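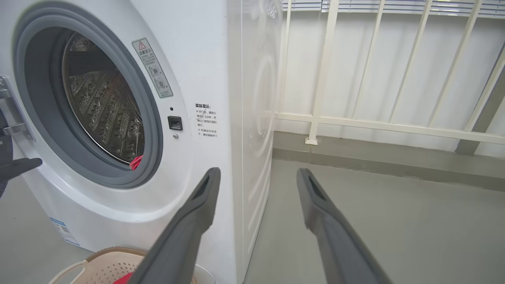
Stop scoring the planner on the easy shirts
Opinion — May 31, 2026

Everyone in this field wants to talk about the policy. Bigger model, more demos, smoother arm. Fine. My complaint is duller: our software still has no decent idea of "done."

Take unloading laundry. We ran 1118 unload episodes on the Ulten stack and the planner called 707 of them complete. Then I went through the logs by hand. Way too many had a sock or a sleeve still sitting down by the gasket, where the wrist camera barely looks. The planner saw bare steel, closed the task, moved on. Success!

That's a perception bug dressed up as a control result. And we keep tuning the controller for it — I did it myself for most of August, wich was a waste.

What I want is boring. A final look before the task closes, low angle, rim first. A "not sure" state the planner is allowed to return. Skistex has one in thier task graph and people complain it's slow. Good. Let it be slow.

Also, tooling. If I need three scripts to line up a camera view with a planner decision, I won't check, and neither will you. Replay first, then retrain.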